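How to Teach an Arm to Tidy Up
A Clasanberg Workshop page for builders aged eight and up
17 April 2020

A robot arm is a very strong, very patient helper that does not know anything. It doesn't know what a block is. It doesn't know what a table is, either, and it will try to go through one if you ask it to. Keep this in mind and you will get along fine.

Our shared workshop has an arm called Brodow. It lives on a blue table full of holes. The holes are for bolts, and the bolts are for keeping things where you put them. Grown-ups in workshops spend a lot of their lives looking for things that moved.

What is it for?

Pushing blocks. That's the whole job. Brodow has no fingers, only a long gray stick with a round end, so it can't pick anything up. Try it yourself: put one finger on the kitchen table and move a salt shaker with it. Easy. Now make the salt shaker go exactly where you want, without turning. Less easy, and you have had fingers for years.

How does it know where to go?

Every spot on the board gets two numbers. One says how far across, and one says how far up. It works like the game where you sink ships. If you tell the arm "20 across, 38 up," it goes there. If you meant 38 across and 20 up, it goes to the wrong place, looking very sure of itself. Our program is named Forkari and it has 577 lines. Most of them are there to stop the arm from doing something silly.

What do the blocks look like?

They come in four colors and several shapes: a star, a cube, cylinders, and some with six sides. Shape matters a lot when you are being pushed. A cube slides along nicely if you push it in the middle of a side. Push it near a corner and it spins. A cylinder standing up can slip off sideways. A star does whatever it likes.

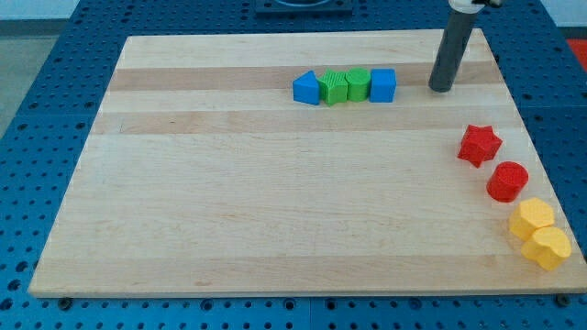
So we start with a small job, such as "blues and greens in a row at the back." A person would do that in one breath. The arm needs it chopped into tiny steps — go behind the block, come down, push a little, stop, look, push a little more. Forget the "stop" and you will be picking a block up off the floor.

Can I make one at home?

You can make the thinking part. Draw a grid on a big sheet of paper, 20 squares each way, and put a few blocks on it. One person is the arm and holds a wooden spoon. The other person is the program and may only say things like "left two" or "forward one." The arm must do exactly what it is told, even when it's obviously wrong. Brothers and sisters are surprisingly good at this part.

When the blocks are where you want them, swap jobs and mess them up again.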